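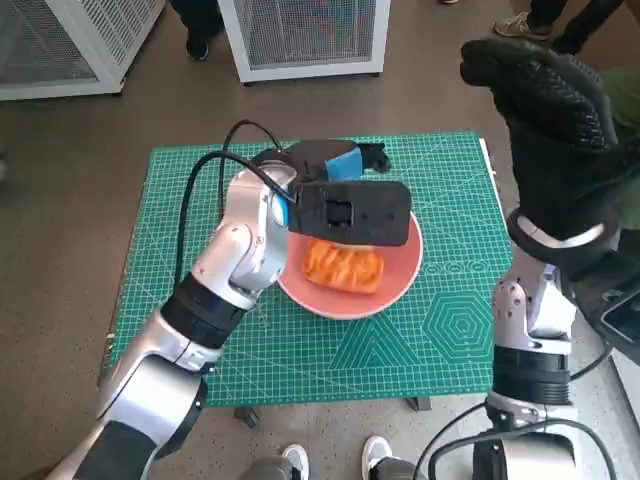
Pink bowl, green cutting mat, Sunday.

Moved the old laptop to Linux this weekend. The installer took 23 minutes. Finding the Wi-Fi driver took the rest of Saturday.

First update: 143 packages. I recognized 2 of them.

Tried Tisolo for backups. It copied 920 files, then asked if I wanted to save the log of the files it had copied. Sure – why not back that up too.

Printer still thinks it's talking to Windows. I haven't told it yet.

Next up is the desktop, probably in October.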